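Chapter 4
Choosing a Starter Kit: The Gavano Two-Arm Bench

By the end of this chapter you should be able to read a kit list critically, work out what a bench robot will cost to run for a year, and set up a fair trial task of your own.

In March our workshop took delivery of a Gavano, the two-arm kit sold by Timura, and I have been looking forward to writing this chapter ever since. I like this machine a great deal. It comes in 20 labelled bags, the aluminum rail goes together with one hex key, and the software (called Driller, for reasons the manual keeps to itself) had an arm moving on our first afternoon. Students who had only ever read about joint limits were bumping into them before supper!

The kit costs $3,120 with the standard grippers, or $3,585 with the wrist cameras and the longer cables. Buy the second one if you can. Chapter 3 explained why a camera that travels with the hand sees things a fixed camera misses, and nearly every exercise from here on leans on that idea. Sigita Kuusk, who taught the course before me, ran it for a year on the cheaper version and spent much of that year moving a tripod.

Now for the work. Sales videos love foam cubes, and foam cubes tell you very little. They are light, they squash, and they look the same from every side. Packaging is a far better test – cardboard flexes and slides, and a blister strip is thin and shiny, with small cells that confuse a depth estimate. The colour of the background matters too, so try the same strip over brown board and then over something pale.
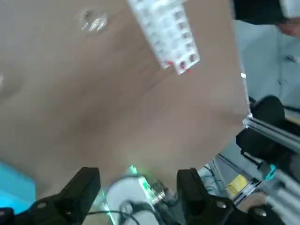

Keep your first trial short. Ten attempts with the same starting position will show you more than a whole morning of changing things between tries. Write down where the fingers were when they closed, how wide the gap was, and what the wrist camera could see at that moment. Dennis Temba's trial sheet, reprinted at the back of the book, has a column for each.

The gripper fingers deserve a closer look before we go further. They are bolted on, and swapping them is a ten-minute job once you have done it twice. Section 4.1 begins with the stock pair, and Section 4.2 moves on to the narrow set from Jankauskaitė – my favourite part of the whole kit.

4.1 The stock fingers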